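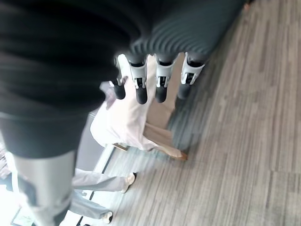 Nuala Ní Bhriain bat mich, den Punkt mit der Manschette diesmal ganz nach oben zu setzen, denn beim letzten Greifervergleich habe sie sich durch die halbe Liste gelesen, bevor der Balg überhaupt vorkam. Das mache ich gern, liebe Nuala, du hast ja recht!

Prüfliste Handvergleich Serkano / Losdale, Stand November
Geprüft: Dionysis Raptis
Gegengelesen: Catríona Hanrahan

1. Manschette und Balg am Handgelenk
In Ordnung. Beide Hände einmal ganz durchgedreht, nichts klemmt. Bei der Losdale bitte trotzdem nach jeder Schicht kurz mit dem Finger unter den Rand fahren (dort sammelt sich gern Staub).

2. Fingergelenke, Spiel und Rücklauf
Serkano: in Ordnung. Losdale: der Zeigefinger kommt etwas träge zurück, nach 31 Zyklen wiederholt und wieder dasselbe. Ich würde das erst einmal nur beobachten.

3. Fingerkuppen
In Ordnung, fester Sitz. Ersatzkuppen liegen im Schrank, Fach 7.

4. Boden unter der offenen Hand 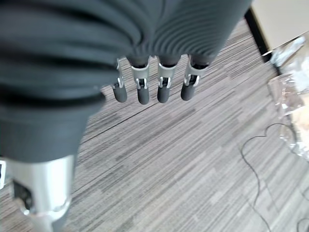
Vor jedem Lauf gehen wir den Boden bitte gemeinsam ab, Kabel kommen an die Wand, Tüten und Verpackung ganz hinaus, auch wenn es nur um einen kurzen Versuch geht. Offen, übernimmt Darragh Daly.

5. Personen im Schwenkbereich
Wer sich bückt, sagt vorher Bescheid, und der Arm bleibt so lange stehen. Das klingt streng, ich weiß, hat sich bei uns aber sehr bewährt.

6. Not-Halt
Fünfmal ausgelöst, fünfmal sauber gestoppt. Protokoll unter Nummer 696.

Nächste Durchsicht nach dem Umbau auf den Samarakoon-Regler. Die Greifkraft messen wir dann auch gleich neu.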